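Lesezeit: 2 Minuten
Do. 24. Oktober – von Irena Kubiak, Pressestelle

Uvesden läuft wieder: Anmeldung zum Winterlauf ab sofort offen
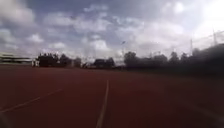

Uvesden. Es geht los. Ab heute können sich Läuferinnen und Läufer für den 14. Uvesdener Winterlauf anmelden, gelaufen wird am zweiten Sonntag im Dezember. Veranstalter ist wie immer die LG Clunodum, neuer Hauptsponsor das Sanitätshaus Ebrahimi. Start und Ziel im Stadion am Mühlgraben, Duschen in der Schulturnhalle gegenüber.

Im letzten Jahr kamen 2.114 Teilnehmer ins Ziel, so viele wie noch nie. Für diesmal ist bei 2.000 Startplätzen Schluss. Der Engpass am Wehr war letztes Mal einfach zu voll, vor allem beim Zehner, das hat auch die Feuerwehr so gesehen. Wer sicher dabei sein will, meldet sich also früh an. Nachmeldungen am Lauftag nur für die Kinderläufe.

Die Strecken:

Bambinilauf, 400 Meter, eine Stadionrunde, 10.00 Uhr
Schülerlauf, 1,5 km, 10.20 Uhr
Jedermannlauf, 5 km, 11.00 Uhr
Hauptlauf, 10 km, zwei Runden über Wehr und Altstadt, 12.15 Uhr

Walker starten mit dem Fünfer, bitte hinten einreihen. Stöcke sind erlaubt, Hunde leider nicht.

Neu in diesem Jahr: Die Zeitmessung übernimmt die Firma Rera. Der Chip sitzt jetzt in der Startnummer, kein Pfand mehr, keine Schlange bei der Rückgabe. Nummer bitte nicht knicken und vorne tragen, nicht unter der Jacke. Ergebnisse stehen noch am selben Nachmittag online, Urkunden zum Selbstausdrucken ebenfals.

„Wir wollten weg von dem Chaos mit den Leihchips, da haben wir letztes Mal bis in den Abend noch Bändchen sortiert“, sagt Américo Carrilho, Laufleiter der LG Clunodum. „Und die Begrenzung tut weh, klar. Aber am Wehr sind es eben nur drei Meter Breite.“

Die Startgelder: Hauptlauf 16 Euro, Jedermannlauf 11 Euro, Schüler 4 Euro, Bambini frei. Ein Euro pro Anmeldung geht an den Schwimmkurs-Fonds der Grundschulen. Im vergangenen Jahr sind zusätzlich am Kuchenstand 985 Euro zusammengekommen, auch dieses Geld floss komplett in den Fonds. Kuchenspenden werden wieder gern genommen, Abgabe am Lauftag ab 8.30 Uhr am Hintereingang. Bitte keine Sahnetorten.

Für Schulklassen und Firmenteams gilt bis Ende des Monats ein Rabatt von 10 Prozent, ab fünf Personen, Sammelanmeldung über das Formular auf der Vereinsseite. Das Formular vom letzten Jahr bitte nicht mehr verwenden, da stimmt die Kontonummer nicht mehr.

Verkehr: Mühlgraben und Wehrgasse sind am Lauftag von 9 bis 14.30 Uhr gesperrt. Anwohner bekommen noch einen Zettel in den Briefkasten. Parken auf dem Festplatz, von dort sieben Minuten zu Fuß. Die Buslinie 501 fährt eine Umleitung, die Haltestelle Stadion entfällt, Ersatz am Friedhof.

Startnummernausgabe am Vortag von 15 bis 18 Uhr in der Geschäftstelle, am Lauftag ab 8 Uhr im Stadion.

Medienvertreter melden sich bitte vorab bei der Pressestelle an, Akkreditierung formlos per Mail. Interviews mit Américo Carrilho sind nach Absprache möglich, am besten vormittags.

Pressekontakt:
LG Clunodum, Pressestelle
Irena Kubiak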